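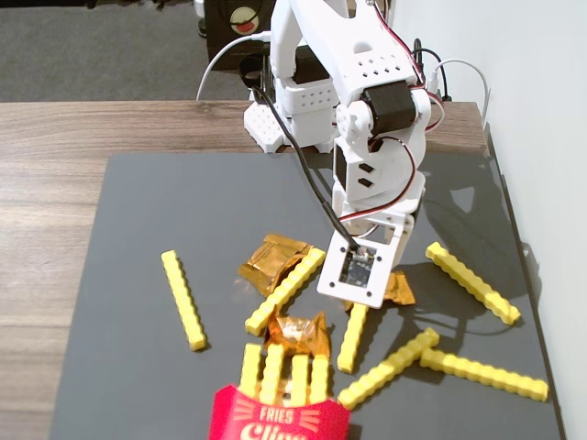
Toy fries and orange-wrapped sweets on the dark board.

Home Opinion Play Food Letters Subscribe

In praise of the plastic chip
By Ultan Kavanagh
Saturday, August 6, 2022

I love toy food, and I love toy chips most of all! Give me a tin of bright yellow ones with ridges down the sides (the bumpy sort, like a building brick somebody has stretched) and I'm happy for an hour.

My sister in Marino keeps a play kitchen with 114 pieces in it. There's a felt trout, a cake that comes apart, a very smart kettle. And what do the children reach for? The chips, every time, because you can pour them, stack them, post them down the back of the sofa and charge your uncle 80 pence for a portion.

I'd put a few real wrapped sweets in with them too. Some parents wince at that, and with tiny ones I'd wince as well, but for bigger children the mix is lovely – smooth crinkly wrapper against hard ridged plastic, orange against yellow. Sorting becomes a proper game, and tipping it all out again is even better.

So please, let them make a mess of it. Don't buy the divided tray. A plain board on the table gives them plenty of room, and the chips look splendid scattered over it any old how. My own nephew, who is 11 and claims to be past all this, still runs the best chip shop in the family.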